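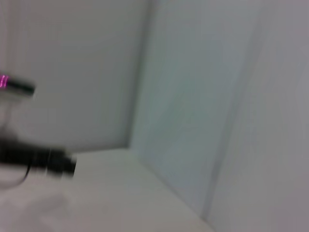
# Small arm on the bench: tips from the build

These notes come from putting a desktop robot arm into the back half of a shared workshop. Kaiwen Lu did most of the wiring and I did the box and the table. They apply to any small arm with a two-finger gripper and a camera near the wrist.

## The box

- Use light, plain panels. Patterned or shiny sheet confuses the camera and shows every fingerprint.
- Cut the panels to 900 mm and check them before you drill. One of ours measured 894 and we had to pack the corner with a strip of offcut.
- Leave one side open until the arm has run its full range. We closed ours too early and took it apart again on a Friday night.
- Corners only need to be square where they meet the table. Clamp there first, then work up.
- Wipe panels with a damp cloth and a drop of dish soap. Glass cleaner left streaks on ours that were still there a week later.

## The table

A white top makes small parts easy to find, but it throws back a lot of light. If the camera picture washes out, turn the lamp toward the ceiling before you touch any camera settings. Matte shelf liner also works. Tape down all four edges, or the fingers will lift it.

Bolt the arm through the top. Clamps walk. With ours they had moved far enough by the end of one evening that every saved position was off, and Kaiwen had to teach them all again.

## Cables

Run the arm by hand through every position it will use, with the power off, and watch the cables the whole way. The wrist is where they snag. Leave a loose loop there and hold it with hook-and-loop strap. Zip ties are fine on the parts that don't move, with the tails trimmed flush so you don't scratch your hand reaching in.

Label both ends of each cable. We have 18 runs and labeled them on one end only, so finding a bad one meant pulling on things.

## Speed and blur

If you are saving pictures from a wrist camera, have the arm stop for a second before each one. On the move, edges smear and a corner turns into a soft gray band. More light and a shorter exposure help some. A pause helps more and costs you very little on a short job.

Start every new program at the slowest setting with one hand on the stop button. Go up in small steps. Rhona Moffat's rule is three clean runs before each step, and we stick to it even when we're in a hurry.

## Gripper fingers

- Wipe the tips with rubbing alcohol before a long run. Test it on a hidden spot first if the pads are glued.
- Set the closing force on something cheap. Rolled socks are good, then an empty yogurt cup.
- Keep the fingers a little above the table at the lowest point. A sheet of card makes a decent feeler gauge – if it slides under without catching, that's enough.
- Check the finger screws after the first hour of work and again the next day. Mine needed a quarter turn both times.

## Shutting down

Park the arm low and toward the back, let it come to rest, then cut the power. Some arms drop when they lose it, so know which kind you have. Keep a folded towel on the shelf for that.

The hex keys go back in the Tamberg tin. The 19 spare M3 bolts are in the lid, and if you use any, write it on the tape.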